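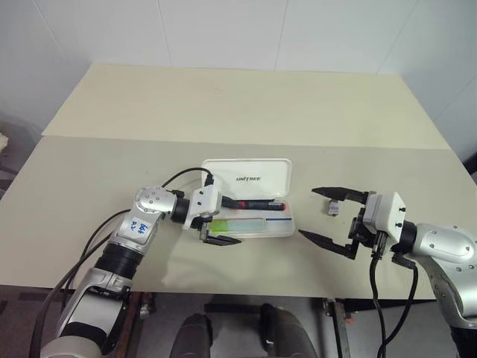
Skekik, November 19, 2021

Demonstration gathering is the business of collecting worked examples of a task so that a learning system can copy them. I've kept this entry for the Priturska handbook since June, so forgive me if it wanders off now and then!

The idea is simple enough. A person guides the arms through a job from start to finish, and everything is written down as it goes: what the cameras saw, where every joint was, how far each gripper was open. One run is called an episode. Put enough episodes together and you have a set, and the set is what the model learns from. (Some older pages say "trial" for episode. I've given up correcting them.)

Pen-and-case work is one of my favourite tasks to write about. The pen is thin, it likes to lie at an angle, and the gripper has to pinch it over an open case with the lid standing up behind. The two arms don't always have equal work, either. One can be holding the pen while the other waits with its fingers spread, and that waiting gets recorded too, which surprises newcomers. Yolanda Condori, who wrote our first guide, was very firm that you never trim it out. An arm that has only ever seen itself busy doesn't learn when to keep still.

Our pen set is called Wei and holds 942 episodes. The first 700 were gathered with the case in nearly the same spot each time, and I'm afraid the model learned the spot very well and the case hardly at all. Wálter Taipe then added 115 with the case turned or shifted, and the rest are a mixture, mostly pens lying at awkward angles. I'd do it the other way round now and move things from the very first day.

Opinions differ on mistakes. The Muvitz manual throws away any episode with a fumble in it. We keep the ones where the operator recovers, so a dropped pen that gets picked up again stays in, and a dropped pen that rolls off the table doesn't. I like our way better, but then I would!

Episode length matters more than I used to think. We stop at 90 seconds, and anything longer goes to a separate folder for somebody to look through. Most of the slow ones are just an operator getting tired, and tired hands make hesitant examples, all little stops and starts. A tea break is cheaper than weeding them out later.

See also: episode labelling; gripper calibration; resetting the table between runs.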